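Does a Grid Make You Tidier? I Have Doubts

May 15, 2022

I finished the Plalemley decluttering course last week. It takes 38 days if you do it the way they want, and I did, mostly. The big idea is zones. Every surface you own gets divided up, every object gets assigned a spot, and after that you're supposed to be calm.

I kept a tally in the back of a notebook. Before the course I spent 7 minutes a day looking for things. By the end it was still 7, plus the time I spent reading about zones.

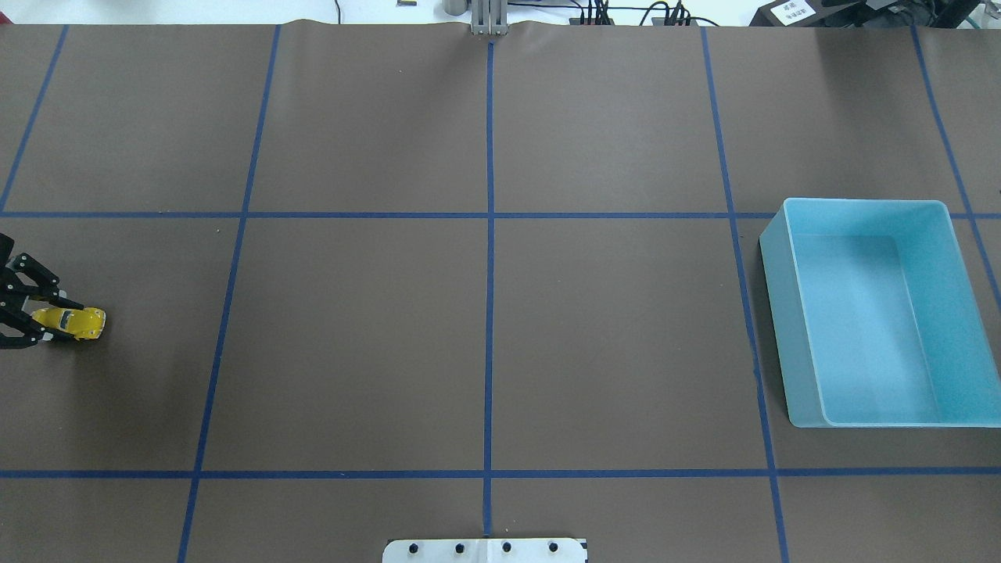

What the tape did and didn't do

Blue masking tape over brown paper is cheap, I'll give it that. Grarel wants 40 dollars for a set of drawer dividers that do the same job. But a line only tells you where a thing should go. My mail still lands wherever my hand is when I walk in.

The course forum says to give it until June. The forum also sells the advanced course, so I'm not sure I'd ask them.

I'm keeping one zone, for keys.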